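Unit 6: Occlusion and Contact in Wrist-View Manipulation
Handout for the laboratory section
Prepared by Yolanda Sepúlveda and Aled Trevor
Revised 12/20/23

6.1 Purpose of this unit

In Unit 5, students planned grasps on rigid objects from a fixed overhead camera. The present unit moves the camera to the wrist and replaces the rigid object with one that has a hinge. The software must then decide where to hold a moving part while that part hides much of what lies behind it. Shoeboxes are used throughout, as they are cheap and come in many sizes.

Students should have the Prumevis perception package installed before the first session. The planner, Loltlow, was set up in Unit 3 and does not need to be changed. Logs from the two programs are written to the same folder and share one clock.

6.2 The pipeline in brief

Each control cycle passes through four stages.

Segmentation. Prumevis assigns each pixel to one of five labels: panel, rim, contents, gripper, or background. The gripper label comes from the known finger geometry, projected into the image, and is applied first.

Edge fitting. Straight lines are fitted along the borders between labels. Lines shorter than 40 pixels are dropped.

Contact choice. Loltlow ranks the points where two fitted lines meet and selects a pinch point, together with an approach direction.

Motion. The arm follows an arc about the estimated hinge line. If the hinge estimate moves by more than the tolerance in the settings file, the arm stops and the cycle returns to segmentation.

6.3 Working from a partial view

The overhead camera of Unit 5 showed the whole box at all times. A wrist camera seldom does. When the fingers are at a corner, the panel nearest the lens may fill a large share of the image, and the contents may be visible only in part. The segmentation stage must therefore accept incomplete outlines. It should not report that an object is missing on the grounds that its full shape cannot be matched.

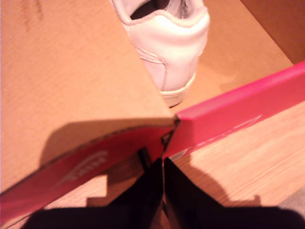
Figure 6.1. Wrist view with the fingers at a corner of the box. The heel of a white sneaker is visible past the cardboard flap.

Three points in Figure 6.1 deserve attention. First, the diagonal edge of the flap is an occluding edge. It is long, straight, and easy to fit, but it marks the place where one surface hides another and says nothing about the outline of the shoe. A program that treats it as part of the shoe will produce a width that is too small.

Second, the pink-red edges give a stronger color contrast with the tan cardboard than the cardboard panels give with one another. Students may use color to find the rim, provided that the threshold is set for the lighting in use. Under warm light, the tan panels shift toward orange and the margin between the two classes becomes narrower.

Third, the shadows on the wood floor have firm outlines. An edge detector working on brightness alone will return lines there. The usual remedy is to compare hue on both sides of a candidate line and to reject the line if only the brightness changes.

6.4 Contact estimates

An image of closed fingers at an edge is weak evidence of a grasp. The fingers are close to the lens and out of focus, and they cover the region of interest. In this course, contact is accepted only when the finger position error and the motor current agree for 200 milliseconds. The vision result is used to choose the pinch point and is then held constant until the fingers open.

6.5 Exercise

Load the Todis recording from the course folder and go to entry 1556 in the log. Run segmentation with the default settings and save the label map. Then turn off the hue comparison and run it again. Report which fitted lines were added and whether the pinch point moved.

Submit the two label maps, the settings file, and a written account of no more than 200 words. Groups using the Hrytsenko driver should state its version at the top of the account – results from older versions use a different sign for motor current. Questions on the driver go to Aled Trevor. Questions on grading go to Yolanda Sepúlveda.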